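Drerunon planner: simulation gallery
5 October 2023

On this page we collect pictures from our work on the motion planner. Marcela Vlček wrote the first version in February, and Khôi Cao now takes care of the grasp module. Everything runs in simulation before we let it near the real cell.

The floor colours are changed by a script at each reset — this helps the perception network not to depend on one background. One training batch has 400 resets, and we keep 11 of them apart for testing. 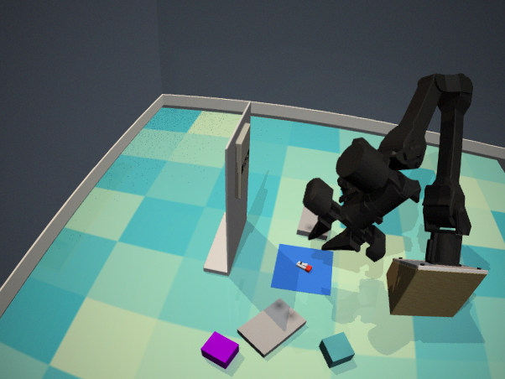
The planner receives object poses from the perception node and gives back a joint path. If no path is found after 80 tries, the reset is skipped and written to the log. Asnakech Teshome reads these logs and would be glad to receive yours also, if you use version 2 or later.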